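4. Discussion

4.1 What mixed practice did for young servers

We went into this study expecting a small effect at best, and we were delighted to be wrong. Players who mixed short, deep and cross-court serves within the same drill left the practice block looking no better than their teammates who had worked on one serve at a time. If we had stopped there, this would be a short paper about a null result. The retention test told a different story. When the 147 players came back after the break and served to targets they had not seen since the last session, the mixed group placed the ball closer to the called zone, and they did so at all four clubs.

The size of the gap varied. It was widest at Turura, where the players were youngest and few had been taught an overhand serve before the season. It was narrowest at Skudurthorpe, where most of the squad had been playing together for years. We find this pattern exciting, because the usual advice to coaches runs the other way: drill beginners on a single serve until it holds, and bring in variety later. Our data do not settle that argument, but they make it hard to keep repeating the advice as if there were no argument to have.

Each player hit 320 practice serves, split evenly across the sessions, and each session was capped at 30 minutes so that neither group could gain from staying longer in the gym. Coaches called the target out loud before every serve. In the single-serve group the call stayed the same for a whole session. In the mixed group it changed from one serve to the next, following a printed order that the coach had not seen before that day. Both groups used the same balls, the same net height for their age band and the same rest between serves.

At the retention test every player served twelve times, and 1279 of those serves landed inside the court. Our placement scores come from these serves only. Serves into the net or past the lines were handled separately, as service errors, and on this measure the two groups could not be told apart. We think this is worth dwelling on. One fear we heard again and again from coaches was that asking young players to change target all the time would make them wild, with a gym full of balls hitting the back wall. During the first two sessions that fear looked well founded. By the end it did not, and nothing at retention suggests that the mixed group had traded safety for placement.

4.2 Why might the benefit appear late?

The late arrival of the benefit fits the idea that practice should make the learner build the movement again each time. A player who serves deep, then deep, then deep again can lean on the serve she has just hit. She remembers how high the toss was and how firm her hand felt, and she copies it with a small fix. A player who has to serve short after serving deep cannot copy anything. She must recall what a short serve is, set her feet, pick a toss and commit to it. The second kind of practice feels worse and looks worse, and yet it is much closer to what a match asks for.

Our interviews line up with this account in a way we had not planned for. Players in the mixed group talked about deciding. They spoke of picking a spot, looking at it, and then going. Players in the single-serve group talked far more about rhythm. One thirteen-year-old at Leite told us that her serve was "great on Tuesdays in the gym and gone by the match," though she had the best practice scores at her club. We would love to see a study built around that comment alone.

There is a second reading, first put to us by Gilmar Mendonça, who ran the sessions at Leite. He noticed that players in the mixed group watched each other more. With the target changing on every serve, there was something new to follow while waiting in line, and teammates would call out whether the ball had reached the zone. In the single-serve group the line was quieter and attention drifted. If this is right, some of the benefit may come from watching and judging, with the hitting itself doing less of the work than we assume. Our design cannot pull these two readings apart. A version in which players serve alone, with no line behind them, would be a fair test and a cheap one.
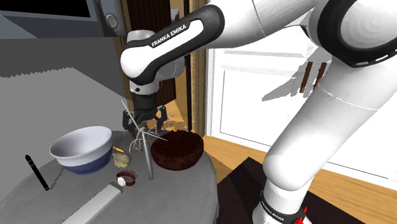 Figure 4. Simulated Franka Emika arm, gripper pointing down above household objects on a round gray table.

4.3 The role of the coach's voice

All four clubs followed the same session plan, but coaches are people, and they did not all sound alike. Finlay Imrie and Jussara Prado listened to the session recordings and sorted each piece of feedback by what it pointed to: the body ("keep your elbow up"), the ball ("float it"), or the place ("back corner"). They worked separately and compared their notes afterward, settling differences by listening again together.

Feedback about the place was much more common in mixed sessions. This makes sense, as the target was the thing that kept changing, and it was on everyone's mind. Feedback about the body dominated the single-serve sessions and grew as the session went on. With the target fixed, coaches seemed to look for something else to say, and the elbow is always there.

We had asked coaches not to change how they gave feedback, and we believe they did their best. Still, the drill itself appears to have changed the talk around it. For research purposes this is a nuisance, as it means that our two groups differed in more than the order of their serves. For coaching purposes we think it is a lovely finding. A coach who wants to say less about elbows and more about where the ball should go may not need a workshop on feedback. Changing the drill may be enough to get the process started.

The exception was Isthorpe. The coach there spoke about place in nearly every session, whichever group was on the court, and the single-serve players at Isthorpe did better at retention than single-serve players elsewhere. We did not predict this, and one club is one club, so we report it as something to follow up. Lăcrămioara Stoica has since suggested crossing the two factors fully, with practice order on one side and type of feedback on the other, and we hope to do exactly that next season.

4.4 How the players felt about it

Enjoyment ratings were close between groups over the whole block, but they moved in opposite directions. The single-serve group started high and slid. The mixed group started low — a few players were plainly annoyed in the first week — and climbed from there. By the last session before the March break, the mixed group reported more enjoyment and also said they would pick the same kind of practice again.

Confidence was another matter. Asked how well they expected to serve at the retention test, players in the single-serve group gave higher ratings, and the mixed group beat them anyway. This mismatch between feeling ready and being ready should interest anyone who lets players choose their own warm-up. A young server who judges her practice by how smooth it felt will tend to choose the kind that helps her least. Telling players this in advance might help, and several of our coaches have begun doing so on their own initiative. We do not know yet whether the message gets through to a twelve-year-old who has just put three balls into the net.

4.5 Limits

Several limits deserve plain mention. Our players were all girls between eleven and fifteen, in clubs that train indoors year-round. We cannot say how older players or beach players would respond. Serving is also an unusual skill in volleyball, in that the player starts it in her own time with the ball in her own hands. Passing and blocking depend on what someone else does, and the variety that we had to create by shouting out targets is built into those skills from the start.

Assignment to groups was by team, which kept things workable for the clubs but leaves us open to differences between teams that existed before we arrived. Baseline scores were similar, and our model allows for them, yet team spirit does not show up in a baseline serve test. The retention test itself took place in a quiet gym with no score on the board. Defne Kırmızıgül collected match serves from two of the clubs after the study closed, and that material is now being scored. It will be the real check on whether placement in a test carries over to a serve at match point.

Finally, the break between practice and retention was short. Motor skills can hold up well over a few weeks and fade over a summer. We would very much like to invite the same players back at the start of their next season, before anyone has coached them again, and see what is left.

4.6 Suggestions for the gym

With those limits in mind, we are happy to offer coaches something they can try at their next session. Mark three zones and change the call on every serve. Keep the line short enough that players can see where each ball lands, and let the waiting players say whether it reached the zone. Expect the first two sessions to look messy. Hold off on judging the drill until the players have been away from it for a while, and test them then with no warm-up serves at the targets. Coaches at Turura and Leite have kept the drill in their weekly plan, and the Turura group has added a fourth zone just behind the setter's starting spot.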